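Arm drops the cable halfway to the second tray, then faults out. Grip or firmware?

Posted by Leen Shboul, 16th July
Tags: small arms, gripping, faults, cables

Hi all, going a bit nuts with this. We have a little desktop arm moving coiled cables from one tray to another. Pick up, swing over, set down, next. It ran fine in March when we were testing with foam blocks. Now with real cables it makes it halfway and one of two things happens.

1. cable slides out and lands on the table
2. arm stops dead in mid air, joint fault, have to power cycle and re-home

The second one scares me more. Last time it stopped, I reached in to grab the cable and the arm sagged a good bit when I cut power. Got my knuckles. No real harm but I yelped.

What I tried so far: slowed the whole program down, changed the pick height, swapped the gripper pads for softer ones. Slower helped with the dropping, did nothing for the fault. Ran 100 cycles overnight with nothing in the gripper and got zero faults. So it has to be the cables?? Out of 14 runs with a real coil it faulted on 5.

Control software is Zoubi, whatever version came with the kit. The log says "joint 2 load" and thats all it says. Anybody?

Gisela Weidemann
Had this. Two separate problems, I'd bet money.

Dropping first. A coil isn't a block. You grab three strands out of the bundle, the rest hangs, the hanging part swings when the arm turns, and it pulls itself out. Tie the coil. One velcro strap on each side, grip at the strap. Softer pads made ours worse btw, they folded over and the cable rolled out along the fold. Went back to the hard ones with a strip of grip tape and they held.

Fault: joint 2 is your shoulder. Empty gripper never loads it so your overnight test doesnt tell you much. Things that load a shoulder on a small arm:

- reaching too far out. Bring the trays closer to the base if you can, even a couple inches
- accelerating hard with something heavy at the end
- the loose end of the coil catching on the tray rim on the way up. This was ours. Connector hooked under the lip, arm pulled, tray lifted, fault. Took us a week to see it because by the time anyone looked up the tray had fallen back flat

Film it from the side and play it slow. Check the connector end every single time. If its sticking up or out, tuck it in before the run.

Also do NOT put your hand in when it's faulted!! A stopped arm isn't a safe arm. If yours sags on power off, hold the upper link from outside with your other hand well away from the joints, or put a foam block under it first, then cut power. And have the stop button where you can hit it without leaning over the table.

Ottar Sæther
try updating the firmware. fixed it for me

Leen Shboul
Ottar, which arm do you have? Mine says its up to date.

Karim Sabbagh
Agree with Gisela on most of it, adding a couple things from our bench at Josow. Sorry for typos, on my break.

Look at the arm's own cables too. Everybody checks the part and forgets the wires coming off the back of the base. If those get snagged or pinned somewhere, the arm fights them at one point in the turn and you get a load fault that looks random. Turn it slowly by jog, whole range, and watch the slack. We lost two days to one wire caught under a frame post.

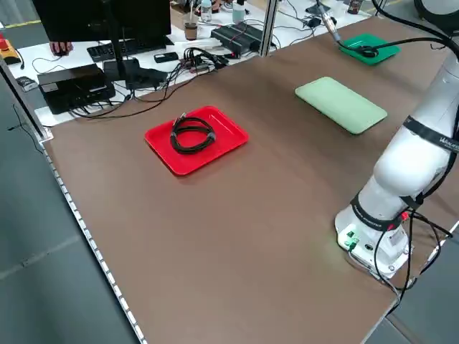 Then do the pick again with the coil in the middle of the tray, straight up first, no sideways move until it's well clear of the rim. Most people blend the lift and the swing to save time. Dont, not with cables. Our fault rate went to nothing once we split them into two moves with a short wait between. Adds maybe a second.

Last thing, payload setting. If Zoubi lets you enter a tool and part weight, enter it. If it still thinks it's carrying foam it'll read every real cable as a collision. Weigh the coil, weigh the gripper, add them up. I'd check this before you buy anything new.

Leen Shboul
Update. Payload was set to zero. ZERO. Put in the right number, split the lift like Karim said, strapped the coils. 12 runs so far, no faults, one drop and that was a strap I put on crooked. Filmed it as well and yes Gisela, the connector was catching the rim on an unstrapped one. Still sags at power off so the foam block stays next to it. Will ask Duvau, they sold us the kit, if thats normal for this arm and post what they say.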